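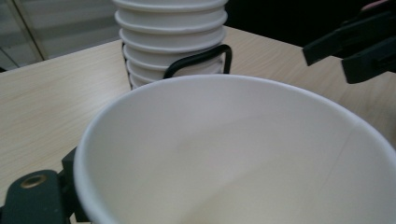 Frauke Kuhlmann 님은 저녁마다 한 쪽씩 쓰다가 4월에 며칠을 통째로 빼먹었는데, 날짜가 없어서 그냥 다음 쪽부터 이어 썼다고 후기에 남겼습니다. 밀린 칸을 보며 포기하던 예전 다이어리와는 그 점이 달랐다고 합니다.

Trillbridge 하루 질문 노트 (날짜 없음)

제품 소개
하루에 질문 하나를 읽고 짧게 답을 적는 노트입니다. 질문은 모두 100개이며 한 쪽에 하나씩 들어 있습니다. 뒤쪽에는 질문 없는 자유 기록 면이 40쪽 있습니다. 순서대로 쓰셔도 되고 마음에 드는 쪽부터 펼치셔도 됩니다.

질문은 일, 가까운 사람, 물건, 쉬는 시간에 관한 것이 많습니다. "요즘 거절하지 못한 부탁은 무엇인가", "없어도 모를 물건 하나를 고른다면" 같은 식입니다. 정답이나 점수표, 격려 문구는 넣지 않았습니다.

구성
- 노트 본책 1권
- 가름끈 2개 (회색, 남색)
- 사용 안내지 1장

사양
제본: 실 제본, 펼치면 평평하게 놓임
내지: 미색, 줄 간격 넓은 편
표지: 천 표지, 회녹색
쪽당 글줄: 19줄
언어: 한국어
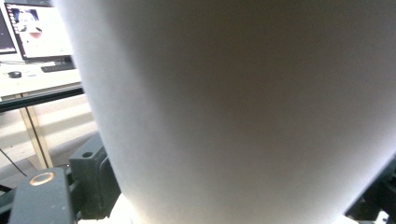
가까이에서 본 흰색 곡면

사용 방법
시간은 정해 두지 않으셔도 됩니다. 구매하신 분들 가운데는 밤 10시 이후에 쓰는 분이 많고, 출근 전에 쓰는 분도 있습니다. 답이 떠오르지 않는 질문은 가름끈을 끼워 두고 넘어가세요. 남색 끈은 현재 위치, 회색 끈은 다시 볼 쪽에 쓰도록 안내지에 적어 두었습니다.

만년필은 잉크 종류에 따라 뒷면에 비칠 수 있습니다. 연필과 중성펜은 비침이 적습니다. 수성 마커는 권하지 않습니다.

함께 찾는 제품
Erkico 중성펜 0.5 (검정, 청색)
Khosravi 천 펜 주머니
Sosbridge 주간 정리표 (낱장)

자주 묻는 내용
이전 판과 질문이 같습니까?
일부가 바뀌었습니다. 새해 목표에 관한 질문을 줄이고 인간관계에 관한 질문을 늘렸습니다.

선물 포장이 됩니까?
주문서의 요청 사항 칸에 적어 주시면 종이 띠지를 둘러 보내 드립니다. 따로 받는 비용은 없습니다.

상담용 교재로 써도 됩니까?
개인 기록용으로 만든 노트이며 치료나 상담을 대신하지 않습니다. 모임에서 각자 한 권씩 쓰시는 것은 괜찮습니다. 질문을 복사해 배포하실 때는 먼저 문의해 주세요.

배송과 교환
오후 3시 이전 결제분은 당일 출고합니다. 필기한 흔적이 있는 노트는 교환이 어렵습니다. 제본 불량이나 빠진 쪽이 있으면 해당 부분을 찍어 문의 게시판에 올려 주세요. 새 제품으로 바꿔 드립니다.

질문 구성과 원고: Ladan Arabzadeh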